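4.3 Setting the grip width and closing force

Do this section after the finger pads are glued and the linkage moves freely by hand (4.2). Both grippers need to be finished before you start. You will need the 2 mm hex key, a flat surface you don't mind spreading things over, and a few light items of different stiffness.

Caution: Keep the trigger cable disconnected until step 5. The Bratis servo board remembers its last position and will drive to it as soon as it gets power.

1. Squeeze the trigger all the way by hand. The two pads should meet along their full length. If they touch only at the tips, back off both inner pivot pins a quarter turn and try again.

2. Release the trigger. Both fingers should open by the same amount. A finger that lags usually has a washer on the wrong side of the bar. See the drawing in 4.1.

3. Check the outer pins. They should be snug but the bars must still drop under their own weight when you tip the gripper sideways.

4. Open the Stunditz utility and set FORCE to 80 and TRAVEL to 385. These are starting values for the ribbed pads. If you printed the smooth pads, use the table in Appendix B.

5. Connect the trigger cable. Wait for the board to finish its self-check before you touch the trigger.

6. Squeeze slowly until the pads touch, then hold for a few seconds. The servo should be quiet. Buzzing means it is still pushing against itself, so lower TRAVEL by small steps until it stops.

Note: The value is stored per gripper. Write the number on a bit of tape inside the handle. Left and right will not match, even if they were printed in the same batch.

4.4 Testing on soft items

Hard items such as blocks and cups tell you very little about force. The pads stop when they hit something solid and almost any setting looks fine. Use things that give: foam sheet, wrappers, plastic bags, a folded cloth. Most of what you need is in the recycling.

7. Roll a piece of packing foam and put a rubber band on it. Stand it between the pads and close until it stays up by itself. Stop there.

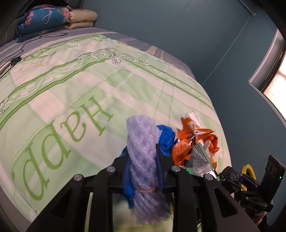
Figure 12. Rolled foam held upright between the ribbed pads. A rubber band wraps its lower part.

8. Look at the foam from the side. The pads should press into it without folding it over. If the roll collapses, drop FORCE by five and repeat. If it slides down, raise it by five.

9. Hold the gripper level, then tilt it a little each way. The foam should not turn between the pads. If it turns, one pad is probably glued at an angle. Peel it off and redo it — the force setting will not fix this.

10. Pick up a crumpled wrapper by one corner. Then try the same wrapper from the middle. You want one setting that handles both.

11. Repeat steps 7 to 10 with the second gripper.

Note on thin plastic: shiny wrappers can slip even at the right force when there is dust or glue haze on the pads. Wipe the ribs with a damp cloth before you change any numbers. Anatole Marty's build lost most of a Wednesday to this.

Note on cables: leave enough slack to turn the wrist fully both ways. Route the cable behind the hand and never through the linkage. The inside of the outer arm looks like a handy channel but it closes up as the fingers move and will cut the jacket.

Caution: Do not raise FORCE above 200 with printed bars. They will flex first and then crack at the inner pin holes, and pieces can fly off. Wear glasses if you are testing near the limit. The metal bars from Forkon can take more, but we have not tested how much.

4.5 Running in

Once both grippers hold soft items without slipping, leave the settings alone and run the open/close cycle from the utility. Our first pair was run for 3,000 cycles before the pins needed tightening. Check yours sooner, and again any time a finger starts to feel loose sideways.

If the pins back out more than once, put a drop of low-strength threadlocker on each. Keep it off the printed parts. Siiri Saarela has posted a revised bar with a recess for a lock nut, and new builds should use that one. The file is in the June folder with the Maillard handle parts.

Go on to section 5 to mount the phone bracket.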